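# Panel handling cell: FAQ

**How often do the hands get checked?**
Every 200 cycles. Look at the finger joints and wipe the fingertips with a dry cloth. Scuffs on the back of the hand can be left alone.

**What should I look at on the wrist?**
The white module under the hand and its black bracket. Check that the bracket screws are tight and the module face is clean. Then follow the cable by eye down the forearm. It needs a loop at the wrist, with enough slack to turn.
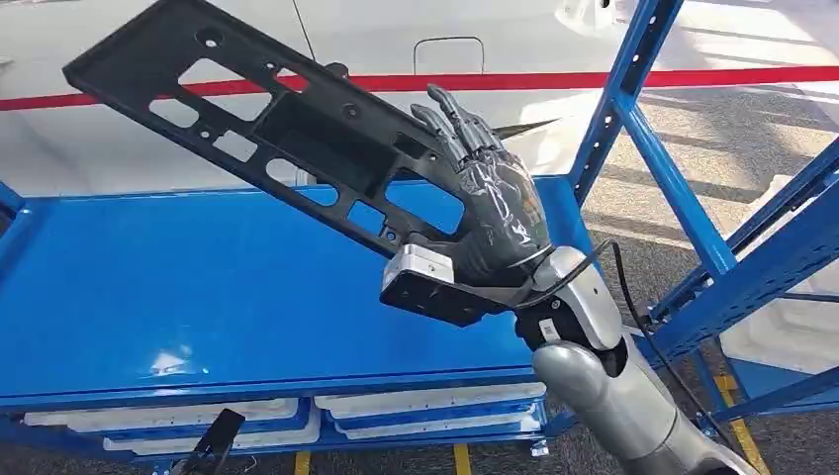 Second shift at Brinport asks whether the cable can be tied down to stop it from catching on the rack. No. A tie at the wrist pulls the connector. Move the stop position 70 mm back from the upright instead.

**The arm stops with fault 577. What now?**
The grip closed without enough contact. Take the panel out by hand, check it for a bent rim, and rerun the pick from the start.

**Who replaces a finger?**
Vultia service only. Spare fingers are in drawer 16.

**When is the next full calibration?**
December, during the shutdown.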